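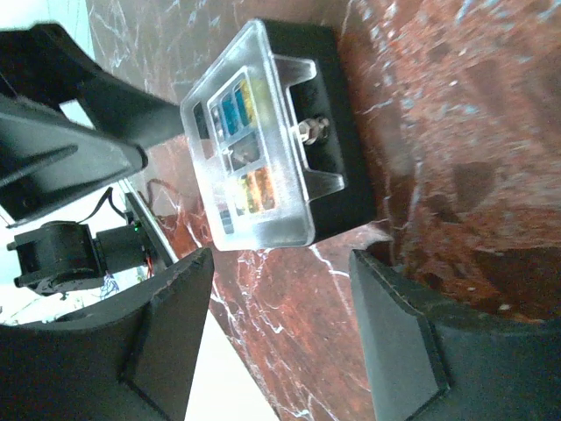 2021-02-23

I have kept a record of what I spend on food since last August, and I finally added it up at the weekend. The total came to £2,075 for two adults. I had guessed lower. This post is about where it went and what I have changed, mostly so that I can look back at it later.

The record itself is a plain notebook. I tried an app called Clirov for the first fortnight and gave up on it. It wanted me to sort everything into its own groups, and it put washing-up liquid under food and onions under "other". In the notebook I write the shop, the amount and anything odd. Receipts go in the back until I have copied them out.

Most of the money went on the weekly shop, as you would expect. What I had not expected was the small stuff. Trips to the corner shop for milk, bread and one or two other things came to £468. I never go in for milk and come out with only milk. There is usually a packet of biscuits, and in the autumn there was often a bottle of wine as well.

The market in Brodberg was closed for part of the winter, so I bought vegetables from the supermarket and they were dearer and went off sooner. When it opened again I went back to the Issahaku stall, which sells by the bag. You don't get to choose, and some weeks there is far too much cabbage, but I have not had a bad bag yet. I ask for the smaller one now.

Cabbage keeps for a long time if you leave the outer leaves on and take from it a piece at a time. We have had it fried with caraway, in soup, raw with apple, and in a sort of pancake with egg and spring onion. The pancake was the best of these. The soup was all right on the first day and grim by the third.

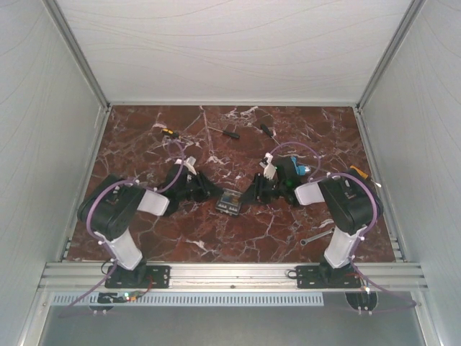 Two arms and a marble-patterned worktop.

I also went through the cupboards. I found three open bags of red lentils, two tins of chickpeas with last year's date on them and a jar of tahini I could not remember buying. We ate the chickpeas and they were fine. The tahini had set hard at the bottom and took some stirring, but it came back with a bit of warm water.

The freezer was worse. I am bad at labels. There were four tubs of something brown, and I thawed one a week through January. Two were chilli, one was gravy and one was stewed plums, which was a surprise at dinner time. I have since bought a roll of masking tape and a marker pen and they live on top of the freezer. So far I have used them every time.

The changes I have made are small. I do one main shop on a Friday evening, when it is quiet. I buy two lots of milk and freeze one. Bread I make at the weekend, a plain white tin loaf with 668 grams of flour, an odd number that comes from scaling up my mother's recipe to fit a bigger tin. It takes 20 minutes of kneading by hand if I do it properly, and I don't always. The crust is good either way. A loaf lasts us until Wednesday, or Tuesday if there is soup.

I have stopped buying lunch out, though with working from home there was not much of that left to stop. I do miss the cheese and pickle rolls from Lultico, the café near the office. I tried making them. The pickle was the problem, as mine was too sweet, and I have put less sugar in the next batch. It needs another month in the jar before I can say if it is any better.

I don't have a target for the next six months. I would like the corner shop figure to come down and I would like to stop throwing away salad. I have bought no salad at all in February, which is one way of doing it.

If anyone has a use for three bags of red lentils other than dhal, please leave a comment. We have had a lot of dhal.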